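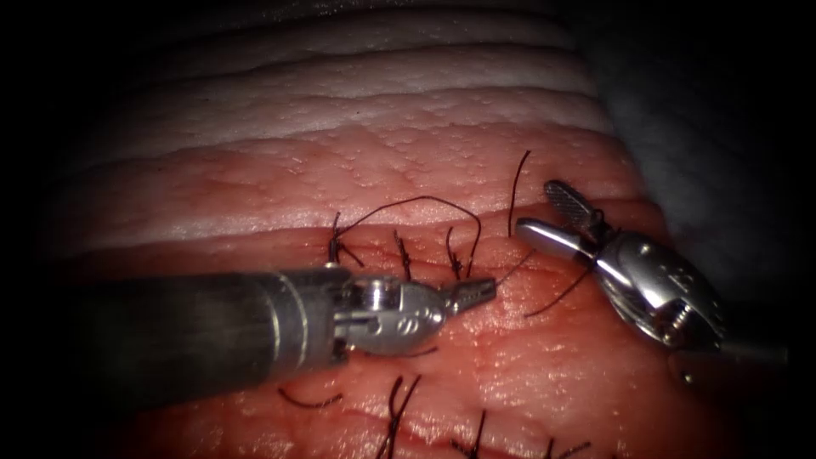
Both tools over the wound, long loop of thread still lying across the stitches.

Jan 31, 2019 - suturing demos by remote control

Leonilde Marinho drove for most of the morning and I sat on the pedals after lunch, which was humbling! She has such quiet hands. Mine wander, and every little wander goes straight into the recording, so whoever trains on my runs is going to learn my bad habits along with the stitches.

We're still arguing over the loose thread. The Waltamley notes say pull it all through before the next bite, but Leonilde likes to leave a big loop up over the pink layer and out of the way. I tried it her way and it's nicer to drive. My only worry is that the arm copying us later won't know which bit of black thread is the live one - there are old tails poking up all over the place, including that other line of stitches lower down in the red. I'd like us to trim shorter.

Also the shine. The metal on the right-hand wrist flares badly in the light and the corners go nearly black, so I've asked Barros whether we can spread the lamp out a bit.

Handover time from left jaws to right is still my weak spot. I open the right one far too wide and far too early (Leonilde says I look like I'm feeding a duck). Threw away 3 of my runs for that and kept the other 2.

To do: rename the Skarnthorpe folder before it gets mixed up with ours, and ask Urel if the target is still 500 demos by June. At my speed, ha.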